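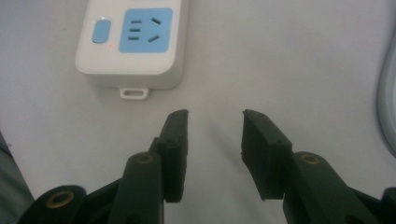
Reviews Guides Desk & Office Kitchen Small Repairs Contact

Reviews > Desk & Office > Power Strips

Aasen power strip, white with blue sockets: review after some months of use

March 30, 2024

I bought this power strip in December, when I moved my work table to the other side of the room and the cord of the old one could not reach the wall anymore. I ordered it from a small shop in Cincombe that sells the Aasen products. I paid for it with my own money, and I will try to write down the good and the bad things as I found them.

First, the look. I know that for many people a power strip is a thing that lives behind the sofa and is never seen. Mine is on top of a white table, so I see it every day, and I wanted something that does not look like it came from a workshop. The housing is glossy white plastic with round corners. The part with the sockets is light blue, and the switch is also a pale color, somewhere between blue and gray. The colors are soft and they go well together. On a white table the strip almost disappears, and only the blue remains.

The glossy surface has one disadvantage. It shows fingerprints and dust much more than the matte plastic on my old strip. I wipe it with a dry cloth when I clean the table, with everything unplugged of course.

The switch is a long oval with a good size for the thumb. It has a clear click, and I have never been in doubt whether I pressed it enough. There is a tiny red light next to it. I must say that I like this light very much. On my old strip the whole switch was lit in orange, and in the evening it was like having a small lamp next to the keyboard. The red dot is only a dot. In strong daylight you have to look for it a little, so if your eyes are not so good, you may prefer a bigger one.

Now the sockets, which are the main point. Each blue panel takes plugs with two pins and also plugs with three pins, where two of the pins stand at an angle. My lamp has the first kind and my monitor has the second kind, so I needed both. Before you order, please compare the holes with the plugs you have at home. The shop page has a drawing, but it is quite small, and I had to make it bigger on the screen to be sure.

When the strip was new, the sockets were very stiff. To put in the three-pin plug I had to hold the housing with one hand and push with the other, and I was a bit afraid that I was doing it wrong. After two weeks it became easier. Today the plugs go in with a normal push and they sit firmly. The light two-pin plug of my lamp also holds well, and this was a problem with the Nadport strip I used before. There the lamp went off each time I moved the cord.

What I do not like so much is the space. If you have a charger with a wide body, it covers a part of the next panel. I have one charger of this type and I moved it to the last position, where it can hang over the end a little. With two such chargers you will lose a place.

At the end of the strip there is a small white tab with a rectangular hole in it, for mounting. I think this is a good idea, but no screw came in the box, and the leaflet says nothing about which size to use. I tried a screw from my drawer with a flat head and a washer, under the table top, and it held. Later I took it off again, as I prefer to reach the switch without bending down. When the strip only lies on the table, it moves if you pull a cord. A bit of double-sided tape under it solved this for me.

I also want to mention the leaflet. It has 12 pages, but most of them are the same text in different languages. The English part is short and the letters are very small. The limit for the load is written there, and I recommend reading it before you connect a heater or a kettle. I use mine only for a lamp, a monitor, a laptop and a charger, and I cannot say how it behaves with big machines.

My neighbor ordered the same model from Dadesdale and received it with a longer cord, so there seem to be different versions under one name. Check the length in the order before you pay.

Would I buy it again? For a desk, yes. For a kitchen I would look for one with more distance between the sockets and a surface that is easier to keep clean. I have already ordered a second one for the bedroom, the version with the shorter cord.

We use cookies to remember your settings and to count visits. By continuing to read this site you agree to our cookie policy. Accept Manage settings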